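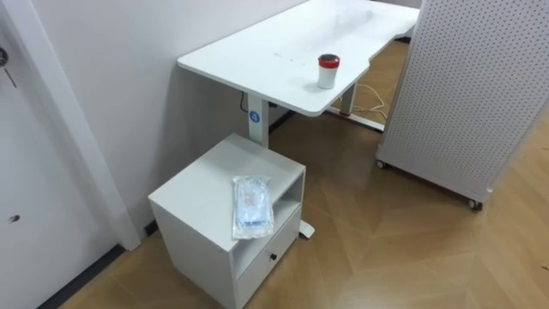
Section 4. Preparing the Work Area

This section applies to the Hendriks mobile manipulator, model 384, supplied by Mostier. Complete the steps in order before switching the robot on for the first time. The work should be carried out by the person named as site operator on the delivery form.

4.1 Floor and access

1. Clear a path from the door to the work area. The path must be at least 1,000 mm wide along its full length.

2. Open the door fully and check that it stays open without being held. If it swings back, fit a door stop before moving the robot.

3. Sweep the floor. Grit and packing scraps can lodge in the drive wheels.

4. Check wood and wood-look floors for raised edges between planks. The robot can cross small joints, but a lifted plank must be repaired first.

Note: Bright reflections on a polished floor may affect the front distance sensor. Where possible, dim direct lighting during the first mapping run.

4.2 Furniture

5. Place the desk or table in its final position. Desks with a height-adjustable frame must be set to working height now. Any later change in height requires a new calibration (see Section 6).

6. Position cabinets and other low furniture. A cabinet may stand partly under the desk provided that its drawer can be opened fully.

7. Lock the casters on any rolling panel, rack or cart. If the casters have no locks, place wheel blocks on both sides.

CAUTION: Do not allow the robot to work beside a panel that is free to roll. Light contact from the arm can move the panel and cause it to strike a person or the robot.

8. Remove doors, covers and hanging items that could swing into the path of the arm.

4.3 Cables

9. Gather all loose cables beneath the desk and fasten them to the desk frame or to the wall. No cable may lie on the floor within the driving area.

10. On a height-adjustable desk, leave enough slack for the full travel of the desktop.

WARNING: A cable caught in a drive wheel can be pulled from its socket or stripped of its covering. Disconnect power at the wall before freeing a trapped cable. Do not pull on the cable while the robot is switched on.

4.4 Objects for the first trial

11. Wipe the desktop with a dry cloth.

12. Place one light, upright object on the desktop, such as an empty cup with a lid. Keep it back from the edge and within reach of the arm. Do not use glass or any container holding liquid.

13. Leave the remainder of the desktop clear until the first trial has been completed.

Note: Clear plastic bags and other shiny packaging are difficult for the depth sensor to measure. Such items may be used after the Transparent Objects setting has been turned on (see Section 9). Expect slower movement while this setting is active.

14. Walk once around the work area and confirm that steps 1 through 13 are complete. Sign the checklist inside the back cover.

4.5 If the area check fails

The robot runs an area check each time it is started. Code 404 on the display means that a mapped piece of furniture was not found in its expected place. Return the item to its position and press Resume. If the furniture was moved on purpose, select New Map and follow Section 5.

Customers with a set-up visit included in their service plan should send the signed checklist to the Lisville service office, attention Ans Van der Linden, before the visit. Requests for spare wheel blocks and cable clips are handled by the parts desk in Broravville.

Text revised 1/30/19. Approved for issue: Fatos Golob, Product Documentation.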